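Pirnmont Toy Library, minutes, August 14, 2022

Play food sorting. The plan is to keep all of it in the white slotted baskets from Gamura. Members doubted this. Small pieces got mixed in with the gears again in June, and a label on the basket won't stop that.

Toy kettle: stays out of the basket for now. Corn cob: same. The claim that one basket holds up to 31 pieces was not accepted without a trial.

Budget: $20 for labels. Approved, with grumbling.

Next meeting at the Geum room, 2 p.m.

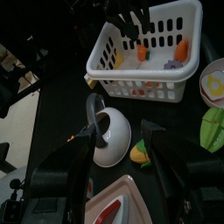
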